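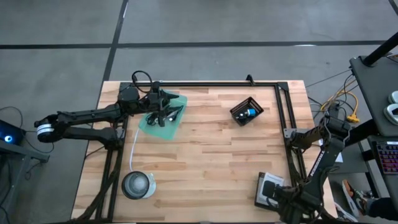
Progress report on the household and shop-floor chores project
To: Estex program office
From: Folasade Akinola, Garba
19 July 2022

You asked for a plain answer on whether the two-arm bench is ready to go into the Jeltine stockroom for the trial in the fall. My answer is no, and I would put the question off until the points below are settled.

Work this period

We kept to tabletop chores: picking up small loose items and putting them in a tray, moving a cup, and handling small boxes. We ran 197 attempts across 14 tasks. Results were fair when the item started close to where it had been in training and poor when it didn't. I have left the success rate out of this summary on purpose. The figure in the last report mixed easy starts with hard ones, and I don't think it told you anything you could plan with. The full log is in the shared folder, with each start position marked.

Small cardboard boxes are still the weak spot. A grip that is firm enough to lift will dent a light carton, and a softer one lets it turn. Jeltine ships a lot of goods in printed cartons and will not accept dents. Flat things are worse. A single sheet of paper on a bare table is a chore any stock clerk does without looking, and we have no dependable way to do it with the present fingers.

Using both arms at once is slower than using one. The software spends a good deal of time keeping them out of each other's way, and on 3 tasks we got through the work sooner with the second arm parked. The Pruta planner update was supposed to fix this. It helped with handing items over and did little for anything else.

Supervision

Every run still had a person at the desk ready to stop it. The original proposal counted the labor saved and left out the labor of watching. Until one person can look after several benches, I can't see how the savings in that table come about.

Spending

We are within budget. The only unplanned item was $1000 for replacement gripper fingers and cable.

Next period

Drop the laundry task. Cloth needs a different gripper and we have no money for one.
Repeat the carton work with actual Jeltine stock, at mixed weights.
Record the watcher's hours alongside the robot's.
Time a stock clerk on the same 14 tasks, at the same bench.

The clerk timing should have been done at the outset. I would like your approval for it before the end of July, along with a decision on whether the second arm stays in the plan.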